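Workshop Tips: Teaching a Simulated Arm to Behave Over an Old Plank Table

If you have been following along with my evenings at the bench, you know that I spend as much time these days with a practice arm on the computer as I do with a chisel (my back is grateful!). A few of you wrote in after February asking how to get started without making a muddle of it, so I've gathered up the tips that saved me the most grief. Get yourself a cup of something, because I do go on.

Start with a plain job. Mine was moving one small thing from one spot to another, and even that took me 96 tries before I was happy with the planner settings. I keep the whole lot in a little program called Bromus, and each run gets its own folder with a note in it. Write the note right away, while you still remember what you changed.

Choose your tabletop with some thought. It is so tempting to leave the default gray slab in place, and for your first day that's fine, but a vision program that has only ever known a smooth gray slab gets dreadfully confused by real lumber. I switched to old boards early on, the kind you'd find on a barn door, and I'm glad I did. 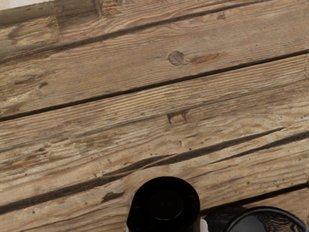
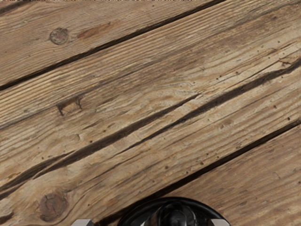
Knots and dark seams are the big troublemakers for object detection. My first settings drew a box around every knot as if it were a bottle cap, bless it. Rochelle Waaka suggested I save a set of views of bare boards and feed those in marked as "nothing to pick up," and the false boxes dropped off after that. I have 1,049 views saved now, so do label your folders kindly from the start.

Set a safe height before anything else. I tell the planner to stop 6 centimeters above the wood, wait, look again, and only then come down slowly. It adds a little time to each run and spares you watching the fingers sail straight through a board, which a simulator will cheerfully let them do if your contact settings are off.

Change one number at a time! I know, I know. But if you adjust the grip force and the camera angle on the same evening, you will never sort out which one helped.

Keep 2 copies of any settings file that works, and put one of them somewhere you can't casually edit it. Rosario Testa keeps his on a memory stick in the drawer with the drill bits, and I've taken up the same habit, though mine lives with the sandpaper.

Next time I'll go through lighting, and how I make the afternoon shadows move across the boards between runs.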